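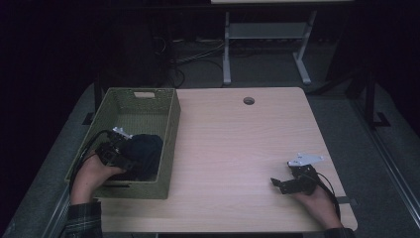 Table 918 with the green basket, dark cloth inside.

Workplaces > Jodow > Folding room > Checklists

Reading time: 4 minutes

Checklist for the folding table and basket, with comments

Checked by: Horacio Quiroga
Read and signed by: Thomas Bianchini
Month: April
Valid for: table 918 and the basket which belongs to it. The shelves from Fortin have their own sheet.

Marks used: OK, OK with comment, To repair, Not checked.

1. Table

1.1 Table stands firm when pushed from the side – OK
I pushed from the left and from the right with both hands. It does not move.

1.2 Corners and edges without splinters – OK
The corners are slightly rounded. I went along all the edges with a cotton cloth and the cloth did not catch.

1.3 Legs and feet – OK with comment
The feet stand on carpet, so one cannot see quickly if a foot has become loose. Please turn each foot by hand at the next check and do not trust only the eye.

1.4 Hole for cables near the far edge – OK with comment
The hole is small and open. A finger of an adult does not get stuck in it, but buttons and small coins can fall through. I asked Toltitz for a cover and they answered that it must be ordered together with other parts. Until then, empty the pockets before the clothes come on the table.

1.5 Metal bracket under the right side – OK with comment
It comes out a little from under the top. I did not find a sharp edge, but a sleeve or a pocket can hang on it when somebody passes too close.

2. Basket

2.1 Weave whole, no broken ends – OK
Checked inside and outside, also the floor of the basket. Broken ends pull threads out of knitted clothes, and we had this problem with the previous basket.

2.2 Handle openings – OK
No cracks at the corners of the openings.
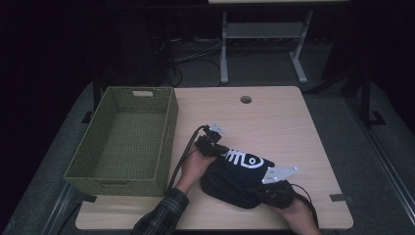 2.3 Position of the basket – OK with comment
The basket should stand with its whole bottom on the table. When it goes over the left edge, also only slightly, a person who walks by can take it with the hip. I found it like this on Sunday and moved it to the middle. Thomas asked if we need tape on the table to show the place. In my opinion yes, but a thin one which does not leave glue.

2.4 Basket not filled over the rim – OK
The rule of 2 layers of T-shirts stays as it was.

3. Clothes on the table

3.1 One piece at a time – OK
The other pieces wait in the basket.

3.2 Printed side – OK with comment
For T-shirts with a print, please look at the print before folding. A print that has become sticky must not be folded on itself. Put such a piece aside and write it on the list by the door.

3.3 Nothing forgotten in the folds – Not checked
There was no time for this point. It will be done next time as the first one.
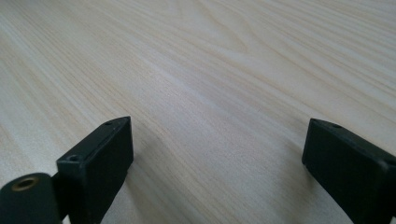
4. Surface of the table

4.1 Clean – OK
Wiped with a damp cloth, then with a dry one. The cleaner from Skavano is permitted, but only a few drops on the cloth and never directly on the top.

4.2 Scratches, holes, swollen places – OK with comment
I looked at the surface with a lamp from the side. What looks like a scratch in the upper part is the drawing of the wood and does not need to be reported again. Run a finger over it if you are in doubt – a scratch can be felt and the grain cannot.

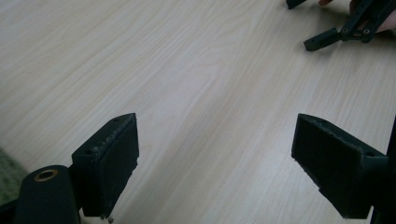 Table top with the darker, wavy grain in the upper middle.

5. Floor

5.1 Carpet flat, no raised edges – OK

5.2 Metal rails – OK with comment
They are grey on a grey carpet and I do not like this. With a full basket in the arms you do not see your feet. I propose a strip in a bright colour. Thomas wrote next to this point: "Agreed, please order."

5.3 Way to the door free, 1,000 mm – OK
Measured with the tape at the narrowest place.

Open points: 1.4 cover, 2.3 tape, 3.3 to be checked, 5.2 strip.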